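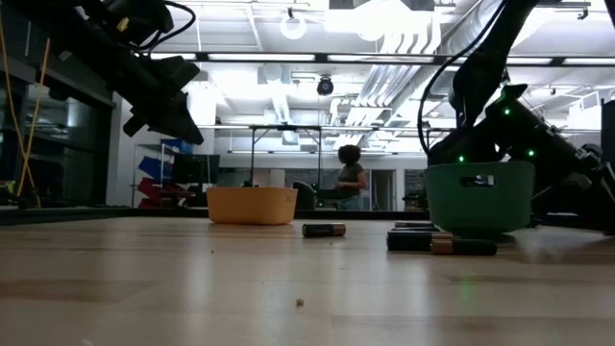 Two black arms at the light wooden tabletop, green basket at the right.

Prolletham Ride Log

Route notes from group motorcycle rides between Grason and Nernmont, typed up from the riders' own sheets. Maintained by Noemí Arriaga.

Contents
rides.csv has one row per ride: month, start time, route name, number of bikes.
stops.csv has fuel and food stops, with the road surface at each entrance (paved, gravel, dirt).

Notes
Distances are in miles, taken from trip meters. Group size runs from 3 to 20 bikes. Rides with only 2 bikes were left out.
The Zacharias loop changed in May when the bridge closed. Rows before that use the old route and are marked "old" in the last column.
Seven rows have no start time.

License plates and phone numbers were removed. Send corrections with the row number.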